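Boardinghouse Murders in Ralton: Reading a Forgotten True Crime Book
Final report, local history seminar

1. The book

Our group studied The Minon House Case, a true crime account printed by the Fuentealba press and long out of print. It covers the deaths of two lodgers at a boardinghouse in Ralton and the trial of the landlady's brother. We wanted to know how much of the story could be backed up by court papers. The book runs 187 pages and has no footnotes, so every claim had to be traced by hand.

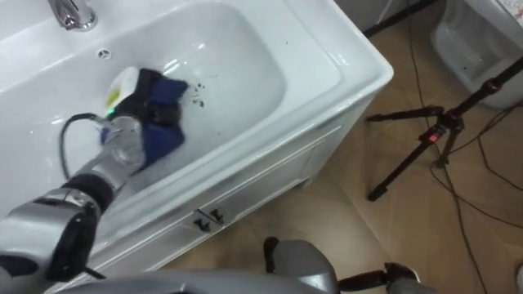
2. Sources

The county archive holds 1,198 sheets on the case. Most are witness statements and letters between the two lawyers. We split them by chapter, and each of us kept a log with the page in the book, the sheet in the archive, and whether the two agreed. The handwriting in the coroner's notes was hard to read, and we left out anything we could not agree on.

3. What we found

The dates of the arrest and the trial are correct. The dialogue is a different matter. In chapter 4 the landlady gives a long speech at the kitchen table, and no statement in the file contains it. Chapter 5 has the brother buying poison in July, but the druggist's ledger puts the sale after the first death.

The author also leaves out a second suspect, a lodger who had quarreled over rent. He was questioned twice and released. 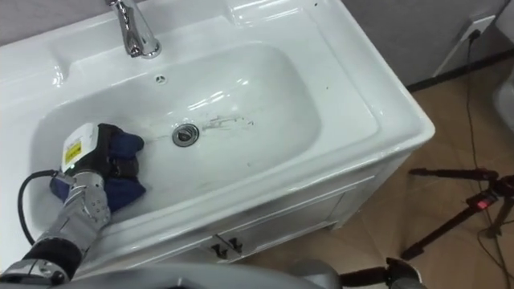 4. The Ritus letters

Five letters signed "Ritus" reached the newspaper during the trial. The book treats them as a confession. The prosecutor did not use them, and the originals are missing from the file. We could only compare the printed versions, which differ in spelling and in one place name.
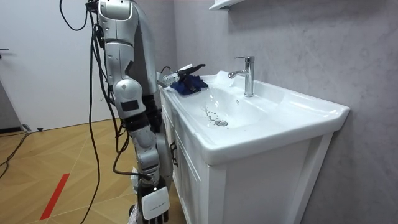
Why was the brother convicted if the poison sale came too late?
The jury never saw the ledger. It was entered in the file during the appeal, and the appeal was dropped when he died in prison.

5. Further work

The newspaper's own records are in storage and were closed to us this term. A later group could ask for the letters column.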